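Thirteen hours into Okstead

I finally started Okstead on Wednesday night, meaning to play for an hour before bed. You can guess how that went! It's a little farming and trading game from Nirnilier, and I'm now 13 hours in with a barn full of turnips and no regrets.

What I love is how the river works. It shifts course every 10 days, so the field you've just planted might end up on the wrong bank, and you have to swap goods with the ferry folk to reach it. I've lost two harvests already and enjoyed both – the ferry songs are gorgeous.

It runs nicely on my old handheld too, apart from a stutter in the market town. Patch 6 is meant to sort that.

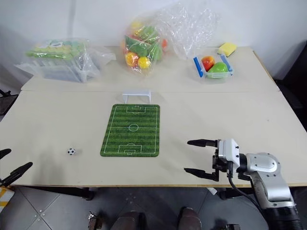 Gripper open over the long pale table.

Next up is the winter chapter, and then I want to try co-op if I can talk my sister into it. She's still busy with Emow, poor thing.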